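Equipment > Workcells > Two-Arm Benches > Dulteswood Bench Cell

Dulteswood Two-Arm Bench Cell: Planning and Purchasing Information

Prepared by Ieva Vasiliauskas, Equipment Planning
Revised March

The Dulteswood Bench Cell is a tabletop workcell for two robot arms, supplied to teaching laboratories, research groups and light production departments. It is sold as a complete unit or as a set of separate lines, so that a department which already owns arms or a suitable table may order only the parts it lacks. This page sets out what is included, what is excluded, and what a purchasing department should settle before it requests a quotation.

What the cell includes

The standard cell consists of a white work surface, a rear shelf structure, two arms with grippers, a controller for each arm, a shared emergency stop, and a license for the Ondo simulation package. Cabling between the arms and the controllers is included. Cabling from the controllers to the building supply is not, and should be arranged with the electrical contractor who will certify the room.

The rear shelf may be ordered in wood or in painted metal. Wood is the standard finish. The shelf is intended for small parts, tools and task lighting, and must not be used to carry the controllers. Departments that plan to mount an overhead camera should request the taller uprights at the time of order. The standard uprights cannot be extended later, and the exchange charge is considerable.

Grippers are of the two-finger type. Fingers are a wearing part and are priced separately from the gripper body. One spare pair per arm is included with the first delivery.

Planning in simulation before purchase

Every quotation includes access to Ondo for a period of 3 months, whether or not an order follows. During this period the customer may lay out the proposed cell, place the arms, and run the intended task with simulated parts. We strongly recommend that departments use the full period. Most changes to a specification cost nothing while the cell exists only as a model, and a large share of the change orders we receive after delivery concern matters that the model would have shown.

Three subjects deserve particular attention at this stage. The first is reach. Each arm should be able to collect a part from every position at which a part may lie, including positions close to the front of the table. The second is clearance at the rear, where the shelf limits how far an elbow or wrist may travel. The third is lighting, which is often left until after installation. Arms cast broad shadows over a white surface, and a vision system that has been set up under even light may perform poorly once the arms are moving above the work.

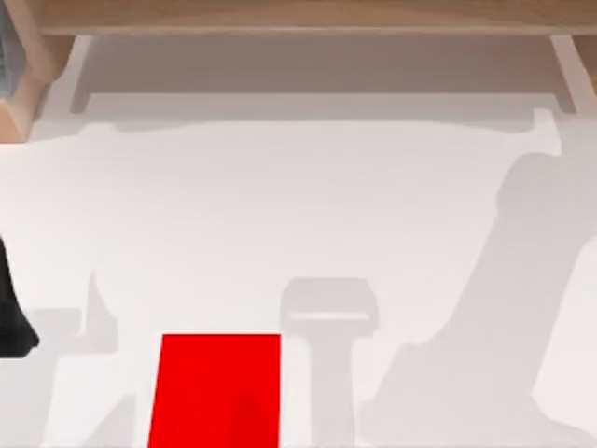 For a first trial, a single block in a strong color on a plain surface is sufficient. It allows the department to confirm reach, approach angle and the handling sequence without the added difficulty of irregular parts. Once the sequence is stable, the customer's own part models may be imported. Ondo accepts the usual file formats, and our applications office will convert others on request during the quotation period.

A layout saved in Ondo may be attached to the order form. When it is attached, the workshop at Gudthorpe will set the arm mounting positions to match and will note any point on which the layout cannot be built as drawn. When it is not attached, the arms are supplied on the standard mounting pattern.

Site requirements

The floor must be level and free of joints beneath the feet of the table. The cell is not suitable for raised access flooring unless the floor has been reinforced. A clear walkway should be kept on all open sides, and the front of the table should not face a door. The width of the walkway is a matter for the customer's own safety assessment, which should be completed before the delivery is scheduled.

Each controller requires its own supply circuit. A network connection is needed for software updates but is not required in ordinary operation. Institutions that do not permit outside connections to laboratory equipment may receive updates on physical media, at no additional charge.

Compressed air is not needed for the standard grippers. It is needed for the suction option, and the quotation will state the required supply.

Preparing a budget

Purchasing departments frequently ask for a single figure. We do not publish one, for the reason that the cost of the cell depends heavily on the choice of arms and on how much of the installation the customer intends to carry out. The budget should, however, contain a line for each of the following:

Arms and controllers. These form the largest part of the total. Departments supplying their own arms should confirm compatibility with our applications office before the budget is submitted for approval.

Table and shelf structure. The price includes packing but excludes delivery.

Software. The Ondo license is charged yearly after the initial period. Teaching institutions are offered a reduced rate, and the license covers all users at a single site.

Installation. Our technicians require 2 working days on site for a standard cell. The room must be ready, with power available and the safety assessment on hand, before the first of these days. A return visit made necessary by an unready room is charged at the full daily rate.

Training. One session is included with installation. Further sessions may be booked at any time and are best arranged after staff have had several weeks of regular use.

Wearing parts. We advise a yearly allowance for gripper fingers, finger pads and the protective covering of the table. The covering marks easily under metal parts, and departments handling such parts should expect to replace it more often.

Service. The first service falls due after 2,000 operating hours or at the end of the first year, whichever comes sooner. A service agreement may be purchased with the cell or at any point before the first service.

Departments working to an annual budget sometimes prefer to divide the purchase. The usual division places the table, shelf structure, first arm and software in one year, and the second arm in the next. This is acceptable to us, provided that the second mounting point and the second supply circuit are prepared from the outset. Prices for the second arm are held only when it appears on the original order.

Ordering and delivery

Quotations remain valid for the term printed on them. Standard cells are delivered 10 weeks after receipt of a signed order. Cells with taller uprights, painted metal shelves or nonstandard mounting positions may take longer, and the quotation will state the expected date. Deliveries leave Gudthorpe on Tuesday of each week. The customer should have a person present who is authorized to sign for the goods and to record any damage to the crates.

Orders may be canceled without charge until the arms have been allocated. After that point a charge applies, as set out in the terms of sale. Mounting plates cut to a customer's own layout are not returnable.

Warranty

The table and shelf structure, the arms and the controllers are covered against faults in materials and workmanship. Gripper fingers, pads and table coverings are excluded. The warranty is not affected by the use of the customer's own finger designs, provided that their weight and length fall within the limits given in the manual. Damage caused by contact between an arm and the shelf is excluded where the motion limits supplied with the cell have been altered.

Requests for quotation

Requests should state the intended task, the heaviest part to be handled, the dimensions of the room, and whether arms are to be supplied by us or by the customer. A floor plan is helpful at this stage, even a simple one. Requests are answered in writing by the Equipment Planning office, which will also arrange access to Ondo.

Related equipment

Dulteswood Single-Arm Bench
Dzene Two-Finger Gripper: Fingers and Pads
Dzene Suction Option
Ondo Site License for Teaching Institutions
Replacement Table Coverings
Taller Uprights and Overhead Camera Mounts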